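Luvska Opens Second Distribution Center in Tveit, Shortening Delivery Times for Northern Customers

TVEIT, July. Luvska, the household goods and kitchen supply wholesaler, today announced the opening of its second distribution center, located in the Standside business park in Tveit. The building began receiving goods earlier this month and is now handling all orders for customers in the northern sales region.

The new center employs 85 people, most of them hired locally over the spring. It will serve 1739 independent stores, cafes and hotels that were previously supplied from the company's original warehouse in the south. Orders placed before noon will leave the building the same afternoon, and most customers in the region can expect delivery the following morning.

"Our northern customers have been patient with us for a long time," said Oda Hovland, managing director of Luvska. "A cafe owner who runs short of cups in the middle of the summer season should not have to wait most of a week for a new supply. With Standside in operation, we can give those customers the same service that everyone else has had for years."

Luvska has signed a long-term lease on the property with an option to expand into the neighboring lot. The interior was refitted over the winter with new shelving, additional loading doors and a separate returns area. Heating and ventilation are managed by Climero, which will also maintain the equipment for the length of the lease. The company expects energy use per order to be lower than at the older site and will publish its first figures in next year's annual report.

Account numbers, price lists and payment terms remain unchanged. Customers in the northern region will see a new return address on their delivery slips and are asked to use it for all returns from now on. Goods sent to the previous address will be forwarded until the end of the year. Pickup orders may be collected from the customer entrance on the east side of the building from 7 a.m. to 4 p.m.

The company is still accepting applications for evening shift positions and for two apprenticeships in warehouse and transport work. Details are available from the personnel office at Standside.

About Luvska
Luvska supplies tableware, packaging, cleaning products and small kitchen equipment to businesses. The company is privately owned and carries goods from 79 manufacturers.

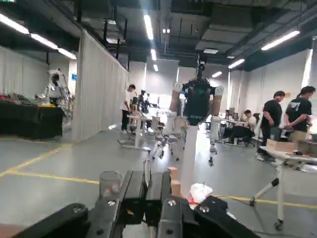
Photo: Luvska. Free for editorial use with credit.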